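Skotow Utensil Holder, Gray
Countertop storage for spatulas, turners, whisks and spoons

Availability: in stock
Sold by: Jiler Kitchen Supply
Model family: Daltadora

The Skotow Utensil Holder is intended for kitchens in which the tools used every day are kept on the counter instead of in a drawer. It is supplied to private households, teaching kitchens and shared residences. The holder occupies little space beside a stove or preparation area, and its contents may be reached with one hand during cooking. 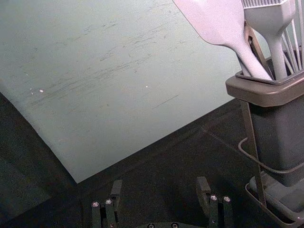
Utensils are stored with the handle down and the working end up. This arrangement allows the user to identify each tool before taking hold of it, and it keeps the heads away from the counter. Tools with broad heads, such as the pale lavender spatula, should be given the most room, as they tend to cover whatever stands behind them. The flared rim gives handles a surface to lean against. Whisks should be placed toward the outside so that the loops do not catch on neighboring tools.

Construction

The top tray is flat and rectangular, with three openings in a row. Rectangular containers hang beneath the left and right openings. The middle opening has no container beneath it. A thin metal wire frame passes around the lower part and forms the legs. The containers have a matte gray finish.

Recommended arrangement

Customers are advised to reserve one container for flat tools and the other for spoons and ladles. Placing all tools in a single container makes removal more difficult and puts the weight on one side. Knives and other sharp items should not be kept in the holder. Particularly long utensils should be placed with the handle fully lowered before the hand is withdrawn.

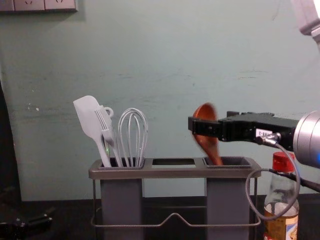
Spatula and slotted utensil in the left container, with a spoon being lowered into the right.

Care and cleaning

Empty the holder before cleaning. Wash the tray and containers by hand with warm water and mild dish soap, then dry them with a soft cloth. Wipe the wire frame with a damp cloth and dry it at once. Abrasive pads are not recommended. Utensils should be dried before they are returned to the holder. In teaching kitchens and other places of heavy use, cleaning every 7 days is advised.

Ordering and returns

Single units are shipped within two working days. Orders of 9 units or more are handled by Ilse Bakker at the Dijkstra warehouse, who will confirm the delivery period in writing. Unused holders may be returned within 38 days of receipt in the original carton. Utensils are not included.

Questions concerning replacement containers should be addressed to Rainer Oltmanns, Customer Service. Please state the model family and the color when writing. The next delivery of replacement wire frames is expected in May.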